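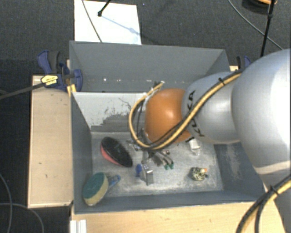

Search reviews Enter keyword Go

Review: Plestberg bin-picking cell, open day demonstration

Itness ran the Plestberg cell through the afternoon in August, with a KUKA arm over a grey bin clamped to a wooden board. The parts were small and mixed, including a round sponge pad with a green scrubbing face. Suha Mahasneh operated the cell and took questions between runs.

Quoted cycle time is 9 seconds. I timed around 27 picks and the median was closer to 11. Soft items were handled well. Flat items near the sloped walls needed repeat approaches, and the planner gave up on two. Cable dressing is external and bulky, so allow clearance on the wrist side.

The manual is good. The licence covers 1,000 hours, too short for a two-shift site. Worth a trial if your parts are mostly compressible.

Comments

Ladar: Did they show the reject log?

Subramaniam: Wall picks were the same at our trial. A deeper bin made it worse.

Related
Gripper fingers: wear after 3,387 cycles
Choosing a bin liner colour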